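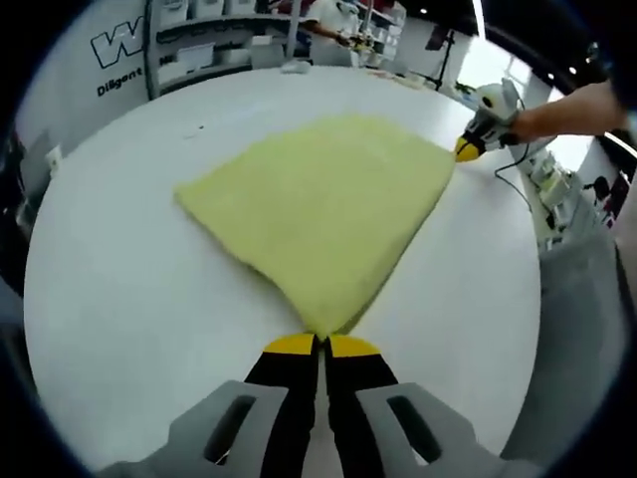 An Afternoon of Folding in Skondley

By Hashini Gunawardena

I had expected noise. When the Gotemis project opened its doors to visitors on 17 February 2025, I prepared myself for motors and alarms, and I even put earplugs in my bag. The loudest thing I heard in the first hour was the kettle.

Most of the work I came to see is done by people. They hold a gripper in each hand, a tool with two fingers and yellow tips, and with these they fold towels on a round white table. The towel that day was a pale yellow-green one, soft and a little wrinkled. One gripper pinched the lower corner, the other held a corner on the far right, and between them the cloth lay in a rough triangle. The recordings of such movements are later used to teach a robot arm the same job.

"You must forget that you have fingers," my guide told me. He has folded about 3,000 towels since he joined the team, and at home, he admitted, he leaves the laundry to his brother.

Then it was my turn. A towel is more difficult than it looks when you can't feel it. I closed the grippers too early and caught only air, and at my second attempt I lifted two layers instead of one. It took me five tries before I made a fold that the guide called "usable." I was prouder of this word than I should be.

We were 38 visitors, divided into small groups. In mine there was a couple from Clukholm who run a hotel laundry, and they asked the best questions. What happens with a torn hem? What about fitted sheets? The answer to the second was a long breath and then "not this year."

Before leaving I asked if a robot will fold my own towels soon. The guide did not want to promise. The team will show its next results in Salinas in March, and there the arm must work with towels it has never met before. I have already asked for a place near the front.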